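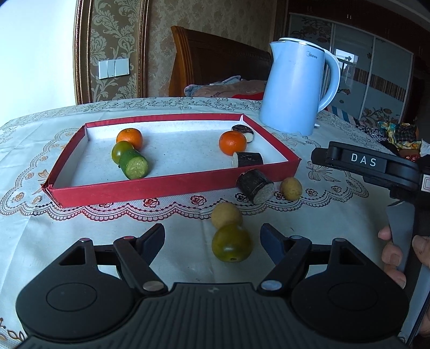 Hand-Guided Teaching: Frequently Asked Questions

Print this page | E-mail this page

The Skirkov members' group gets asked about "teach it by showing it" robots more often than anything else now, mostly by people who've just sat through a sales talk. These answers are ours. Vendors may disagree.

What does showing a robot a task involve?

Somebody does the job by hand, holding a gripper that records as it moves, or drives an arm by remote control. The recordings are used to train a model. Then you find out how much of it carried over, and the brochures go quiet on that part.

How many demonstrations do you need?

Be wary of any single figure. Grendska told us 300 would cover a sorting job. The Peveder trial used 522 for one task and we still wouldn't leave it alone with the crockery. Ask what changed between recordings. If the answer is "not much", you've paid for the same demonstration over and over.
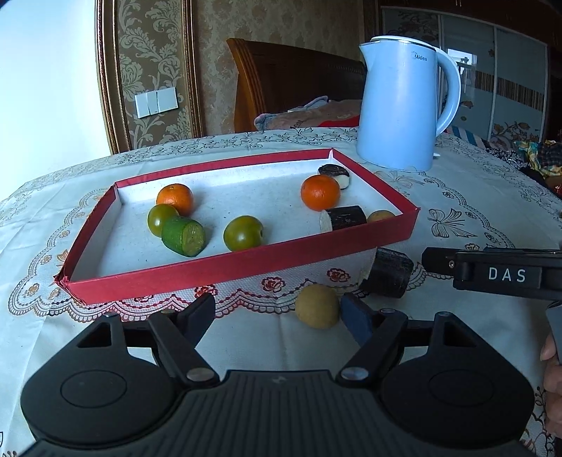
Variety is where most claims fall over. A model trained on identical blocks will look brilliant on identical blocks, and a demo organiser knows that perfectly well. Groceries are a harder test: mandarins, green tomatoes and a cut piece of cucumber in the one shallow red lid all want a different grip, and a potato out on a patterned cloth is another problem again. I'd want to see results on that sort of mixture before signing anything, with the failures left in.

Is a hand-held gripper better than remote control?

It's usually quicker to pick up, and you can work in an ordinary room. The catch is that your wrist can do things the arm can't. In February we threw out 22 of our 23 first recordings for that reason.
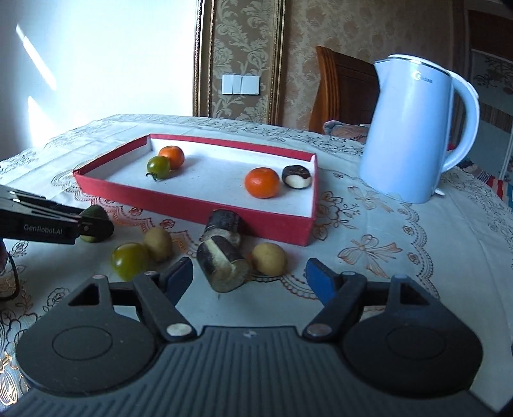 Do I need a programmer to run the teaching sessions?

Most people can learn to record a usable demonstration without writing any code. You'll still want someone technical for the training and for checking bad data, and that labour is seldom in the quote.

Will it keep learning once it's installed?

Not by itself, in any system we've tried. Du advertises "continuous improvement", but when we asked, it meant more recording sessions at our cost.

Last revised 6th November

Shares: 23 | Comments: 22

Related items
Remote control arms: what the lag does to your data
Questions to ask before a Grendska demo
Peveder trial: our notes
Who owns your recordings?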